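Nirkurer bin-picking kit: worth it for mixed objects, or only for uniform parts?

Posted by Charoen Suksawat
Robotics and Automation > Grippers and end effectors
1,486 views

We are looking at the Nirkurer picking kit for a small returns-sorting cell. The kit as quoted contains the finger gripper, the wrist adapter, the cable set and a license for the grasp planner. The arm and the bins are not included. The seller, Cernia, says it will handle "mixed household goods," but every demo clip I have been sent shows boxes and bottles.

Our returns are nothing like that. A typical tote has soft items, thin items, garden tools and toys in it, and items end up against the walls. I need to know:

How does the gripper behave near a bin wall? The data sheet gives finger travel but no clearance figure.

Does the planner need a model of each object, or does it work on unseen ones?

What does the kit need that is not in the quote? I would like to know that before the purchase order goes out.

We have an arm already, and its flange matches the adapter drawing. Cycle time is not critical for us. Unattended running is.

Kirsty Lennox

We had the same kit in for evaluation in February and then kept it. Taking your points in order.

Walls are the weak spot. The linkage gets wider above the fingertips as the fingers open, so with a deep bin the knuckles reach the rim before the tips reach an object lying tight against the side. Tilting the wrist helps on three sides. On the side the arm reaches over, the tilt is limited by the casing, and you will lose some picks there. The planner has a wall margin setting, and the default is too generous. We ended up at 12 mm. Below that the tips started to scrape.

No object models needed. It plans on depth data only. That also means it has no idea what is fragile, and you set one force limit for everything in the bin. There is no per-item force in the current release.

Not in the quote, in our case: bin fixturing, cable management and spare fingertip pads. The cable set is long enough, but it has no dress pack, and the loop you leave for wrist rotation has to be worked out by hand. Leave more than you think. If the loop is short, the last wrist joint pulls on the connector at the end of its range and you get intermittent communication faults that look like software. I lost two days to that.

Fix the bins down. An open-topped bin pushed by a finger will walk across the table and your calibration goes with it. Ordinary woodworking clamps are fine for a trial.

Bastian Frerichs

It is overpriced. Stöcker will sell you a vacuum gripper for much less and it has fewer parts to go wrong. I would not touch a finger gripper for returns.

Kirsty Lennox

Vacuum is fine for the boxes. It will not hold a trowel by the handle or a bunch of grapes, and the original post says soft items and garden tools.

Sorin Ene

I set up the Nirkurer kit on a bench in Nornville as a paid integration, so discount this as you see fit. My notes cover acceptance testing, as the one that comes with the kit is weak. It uses identical blocks and reports a single success rate, which tells you very little about a returns tote.

Build your own test set and keep it small. Two bins side by side, pick from one and place in the other, then reverse. Choose objects that fail for different reasons: something clustered and soft, something long with the weight at one end, something boxy that nearly fills the finger opening, something thin that lies flat. Ours had grapes, a hand trowel with a green handle, a yellow toy vehicle, a small orange block and a few gray and silver pieces. Put at least one of them in a near corner and leave it there.
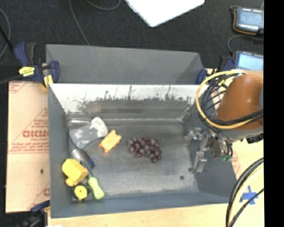

Log the result by object and by position in the bin. Do not average the corner picks with the center picks. Ask Cernia to accept a separate threshold for each, in writing, before the order is placed — they did agree to this for my customer, after some back and forth.

Two more items for your list. Shiny surfaces leave holes in the depth data, so test any bare metal under your own lighting. And for unattended running, check what happens after a failed grasp. The default is to retry at the same pose 2 times and then stop with an alarm. You want it to skip to the next candidate, and that option is under the recovery settings, turned off as delivered.

Charoen Suksawat

Thank you, Kirsty and Sorin. I have asked Cernia for the split threshold and for a price on spare pads. We will clamp the bins for the trial and look at proper fixtures later. Does the skip option need a newer planner release, or is it in the one shipped with the kit?

Sorin Ene

It was in the one I received. Confirm the release number on your quote.

Last edited 6/7/22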